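Workshop tips for the robot club bench

These come from two seasons of running the after-school robot club at Junham. Most of them are about the work surface, where we lost the most time in the first year.

Use a cutting board as the work area. A large wooden kitchen board is flat, heavy enough to stay where you put it, and easy to wipe. Get the biggest one you can store. Students can mark start positions on it in pencil and sand the marks off at the end of the term.

Keep the board from creeping. If your table has holes in it, put a bolt in a hole right beside each front corner and let the board sit up against them. Do not drill the board. Check the bolts at the start of every session, and hand-tighten only.

Wipe the board with a damp cloth, never a soaked one, and stand it on edge to dry. Ours gets a thin coat of mineral oil in July when the room is closed. Let that sit overnight and buff it well. Oily wood makes the pieces slide, and a student will spend an hour tuning code to fix it.

Wash plastic pieces in warm water with a drop of dish soap. Finger grease builds up faster than you would think. Dry them on a towel, not on the board.

Label both ends of every cable. Pieter Mulder's group used freezer tape and a laundry marker, and the labels lasted the whole season. Masking tape curls within a month.

For sorting tasks, shape-sorter blocks from a toddler toy are hard to beat. They are cheap, they come in strong colors, and students have to think about how each one should be picked up. 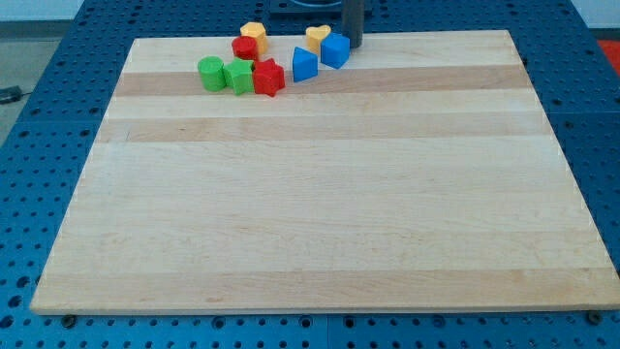 Start with the cubes and cylinders. Leave stars and hearts for later, when the students understand why the direction of approach matters. The Rudar team went straight to the star for the Dramormont meet and scored 62 out of a possible 80. Their second run, with the easy shapes first, was much calmer.

Keep the pieces bunched at one end while you are testing the base movements, then spread them out - a hand's width apart is plenty. Crowded pieces get knocked over and the run has to be reset.

Write down every reset. Bart Michiels kept a spiral notebook on the bench with one line per run, and by the end of the season it held 151 lines. When something stopped working we could usually find the day it changed.

Store the board flat on a shelf, away from the radiator. If it does cup a little, lay it hollow side down for a few days before you give up on it.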